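# Slow stitches, cheap thread

July 25, 2021

Hand quilting again. Two evenings in and my thumb is shot – no regrets. The pattern is Berneck, wavy lines edge to edge, no marking past the first row. Just follow the one before it. Wobbles are fine, they dissapear after a wash.

Thread: Vincze cotton, 1000 yards on the cone. Cheap, bit linty, holds up. I go for 10 stitches to the inch and mostly dont get there. Who cares.

Batting matters more. Thin wool, needles like butter.
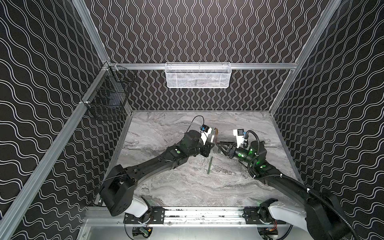 ## Binding

Cut it wide, fold it double. Sew the front by machine, the back by hand – a good movie's worth of work.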